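Ivadico Learning Pages
Home and Everyday Life
How Clothes Are Folded, and Why a Flat Surface Helps

Most families wash clothes every week. Once the clothes are clean and dry, they have to be put away, and before that many of them are folded. Folding is one of the oldest household jobs. These pages explain how it is done and give some practice for readers who would like to learn.

What is a fold?

A fold is made when one part of a piece of cloth is laid over another part. The place where the cloth bends is called the fold line. If the cloth is pressed along that line, or if it stays folded for a long time, a mark is left behind. The mark is called a crease.

A crease is sometimes made on purpose. The straight line down the front of a pair of dress pants is one kind. Other creases appear because a shirt was left in a heap. These are usually called wrinkles.

Why do clothes wrinkle?

Cloth is made of threads, and threads are made of very thin fibers. When cloth is bent, the fibers bend too. Cotton fibers tend to stay in their new position, especially if they were warm or damp when they were bent. Wool and many man-made fibers spring back more easily. A cotton shirt left in a basket overnight will often look more wrinkled than a sweater left in the same basket.

Choosing a place to fold

Clothes may be folded in the air, on a lap, or on a surface. A surface is best for a beginner. It should be wider than the piece of clothing with its sleeves stretched out. Tables and beds are both used. A bed is low enough for a child to reach, and there is usually space at one end for the finished pile.

A soft mattress sinks when it is pressed, and the cloth can sink with it. A firm cover makes folding easier. In places with hot summers, people often lay a sleeping mat over the bed. Some of these mats are made of many small, smooth tiles joined together in rows. They feel cool to lie on in July, and during the day they make a good folding surface.

How to fold a long-sleeved top

1. Lay the top face down on the surface. The neck should point away from you.
2. Spread both sleeves out to the sides. Smooth the cloth with flat hands, starting in the middle and moving outward.
3. Fold one side of the body toward the middle, with its sleeve. Then turn the sleeve so that it points down toward the hem. The hem is the bottom edge.
4. Do the same on the other side. The top should now be a long, narrow shape.
5. Bring the hem up to the middle of the body.
6. Fold once more, up to the neck, and turn the top over.

The second step takes the most patience. A sleeve that is twisted at the start will make a lump in the finished fold.

How to fold a pair of shorts

Shorts have fewer parts. Lay them flat and place one leg on top of the other, so that the two sides of the waistband meet. Pull the cloth gently until the edges match. Then fold the waistband down to the leg openings. Very long shorts may be folded a second time.

Making a pile

Folded clothes take up less room when they are stacked. Put wide, heavy things at the bottom and small things on top. Keep the folded edges on the same side, so that one piece can be pulled out without spoiling the others. Many families make a separate pile for each person or each drawer.

Dark clothes deserve a second look before they are put away. Lint, which is made of tiny loose fibers, shows more clearly on black cloth than on pale cloth. It can be lifted off with a strip of tape or a soft brush.

Try it and measure

The Fukport Children's Museum has a folding table in its Home Hall where visitors may practice with real shirts. Last year, 3,464 children used it. Staff at the table suggest the following activity, which can also be done at home.

You will need one T-shirt, a ruler, and a clock or timer.
Spread the T-shirt flat and measure how wide it is.
Fold it, and measure it again.
Time yourself. Beginners at the museum often need about 90 seconds for their first shirt. After 15 tries, see whether your time has changed.
Write both measurements and both times in your notebook.

Words to know

Crease: a line left in cloth by folding or pressing.
Fiber: a very thin strand from which thread is made.
Garment: any piece of clothing.
Hem: the bottom edge of a garment, usually turned up and sewn.
Lint: small loose fibers that gather on cloth.

Looking at clothes on a mat
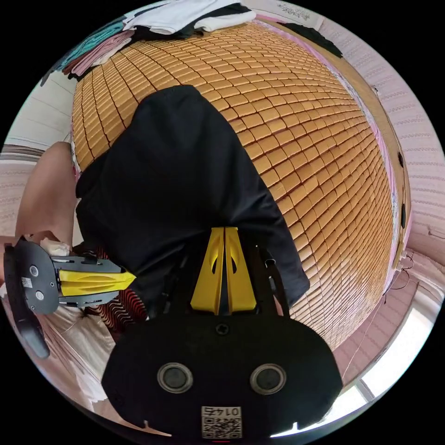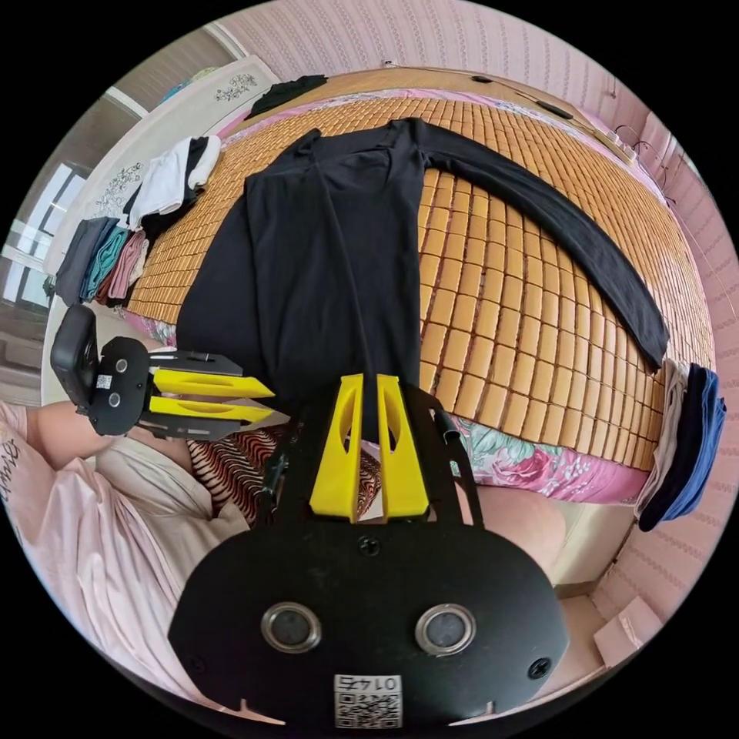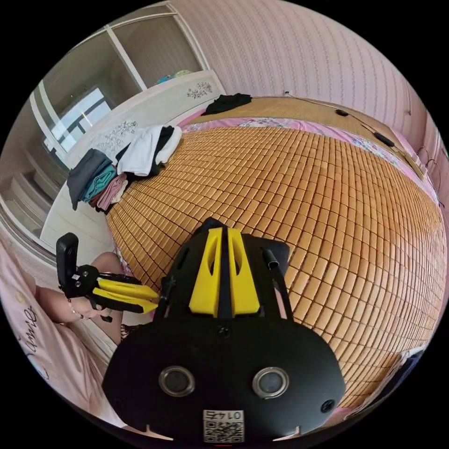

Beds covered with a tiled mat. In the first picture, find the folded clothing at the far end of the bed. In the second, find the long sleeve that reaches out to the right, and the crease line down the center of the black garment.

For teachers and parents

This page belongs to the Home and Everyday Life series, prepared by Ivadico for readers in the second and third grades. A printed activity sheet is available from the Zondlow Teachers' Library in sets of 200. Schools may copy the text for classroom use.

Next page: How Buttons and Zippers Work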